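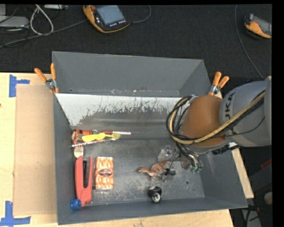
Photo: M. Sfakianakis / Rosik bench cell

July 18, 2024

To: Drolluveck programme office
Re: Trukmont, teaching by demonstration, progress since April

Short one, sorry, we're mid-session this week and I'm writing between runs.

**Where we are**

Bin picking by demonstration is running. Person drives the arm by remote control, arm and gripper positions get logged the whole way, the logs go to training overnight. We have 105 demonstrations that I'd call clean. A clean one means: approach, close, lift, clear of the rim, no bumping the walls, operator didn't stop halfway to think. There are plenty more that aren't clean and we've kept those in a separate folder, Makis wants to try using them later.

The mixed bin is the main thing now. Marker, balloon, food bar, red clamp, toy dinosaur, a small metal bracket, a few other bits. Hard and soft, flat and lumpy. The dinosaur is everyone's favourite and also the easiest, legs give you something to grab. The bracket is fine from above if you come straight down. Food bar depends on which way it's lying.

Balloon is the problem child. It rolls away from the fingers and operators all invent their own way of chasing it, so the demos disagree with each other. We've now agreed one way (trap against the wall, then close slowly) and re-recorded. Too early to say if it helps.

**Hand guiding vs remote**

You asked about this in April. We did try both. Hand guiding is quicker to learn, a new operator was useful by the afternoon. But your body is in the way of the camera and your hand is on the arm, so the recordings look different from what the arm sees when it runs alone. Also tiring on the wrists. Remote is slower to pick up, takes 2 days before the motions stop being jerky, but the recordings are better. We've settled on remote for the bin and will keep hand guiding for the drawer task, where the path matters more than the view.

Santeri Harju ran the comparison and has the write up, I'll foward it when he's finished the tables.

**Bench**

Bin used to creep toward the operator side over a long session, which quietly ruined a batch before we noticed. It's held with spring clamps at the rim now, and there's blue tape on the tabletop for the corners. Anyone moving the bin has to log it. Fixed camera has stayed put since then.

The bin itself is scuffed and stained, it was an old one from the Fabbri store. I'd leave it. A shiny new bin gives reflections we don't want and the real ones on site look like ours.

Pendant stays within reach, on the carpet past the end of the bench at the moment. I'd like a proper bracket for it on the wall. Cable dressing on the arm also needs redoing, the bundle takes up more room than it should when the wrist turns over. Neither has stopped work.

**Behind schedule**

- Drawer task. Not started, was meant to start this month. Balloon re-recording ate the time.
- Second operator desk. Parts here, not assembled.
- Labelling tool. Works, but slow, crashes if you open a long session. Makis is on it.

**Money**

On budget apart from gripper fingers. We went through more sets than planned, mostly new operators pressing into the floor of the bin. We've put in a soft stop a little above the floor and the wear has dropped off. I'd like to move about $2004 from travel to consumables to cover it, quote attached separately. Need a yes from you before the end of the quarter please.

**Next**

Finish the balloon set. Train on everything with the same settings as last time so the results can be compared. Then 18 test runs with objects the operators never handled, same bin, same lighting. After that the drawer.

One question back to you: does the final demo have to use the objects from the original list? Half of that list was cartons and the gripper dosen't open wide enough for the big ones. Happy to swap in smaller cartons but I'd want it in writing.

Site visit any day suits, just give us a heads up so there's a trained operator in.

Rosik bench team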